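The kitchen table at Obadia Rotich's place in Ukasthorpe has not been used for dinner in a while. When I came by on a Saturday morning he moved a stack of papers from one chair to another so I could sit down, poured us both tea, and apologized for the mess in a way that told me he wasn't very sorry about it at all.

"You have to spread things out," he said. "If I put it all back in boxes every night I'd forget what I was thinking by morning, and then where would I be? I'd be starting over every day of my life."

What he is doing, and has been doing since last November, is going through everything that came out of his late aunt's house in Grakton. She taught school, she traveled a little, and she kept what she was given. By his reckoning there were nearly 900 pieces of printed matter in the house, if you count the maps and the church bulletins along with the proper books, and he does count them, because he has a notebook for it.

He started in the spare room and lasted two days there. The light was poor, he told me, and the bed was too low to work on without hurting his back. So the whole business moved to the kitchen (his wife was out of town that week, and he freely admits he took advantage), and it has stayed there ever since.

I asked him how he decides what to keep. He took a good long time over that one, and got up to check on the kettle in the middle of it.

"Well, I used to think I'd know it when I saw it," he said. "You don't, though. You pick up some old thing with a worn cover and you think, that can go, and then you open it and there's her handwriting down the side of the page, arguing with the author! She argued with everybody. So now I open every single one. It's slow, but I'm retired, and I like the company of it."

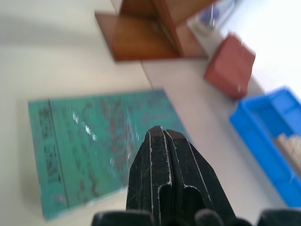
The flat things go down first, he explained, so that the bigger books end up underneath and the loose bits can sit on top where he'll notice them. Anything with writing in it goes toward the window side of the table. Anything plain goes by the door, and every couple of weeks his friend Simiyu comes over with the car and takes that pile to the reading room at Wito, where they have been very glad of it. They've had 82 books from him so far, and he is a little proud of that.

I wondered whether it was sad work. He said it had been at first, and that now it was mostly funny, apart from the odd evening. He told me about a cookbook in which his aunt had written "no" beside almost every recipe, and "too much fuss" beside the ones she must have felt more kindly about. He read me several of them in her voice, and I wish I could put the voice down here too.

"My wife would like her table back," he said as he walked me out. "I've told her by spring. I didn't say which spring."

We stood at the gate a while longer, talking about the rain, and then he went back in to get on with the maps.

Recent stories
A new roof for the Wito reading room
Walking the old road from Ukasthorpe to Grakton
Letters: more on the bus shelter
What to do with your grandmother's sewing box
Winter hours at the market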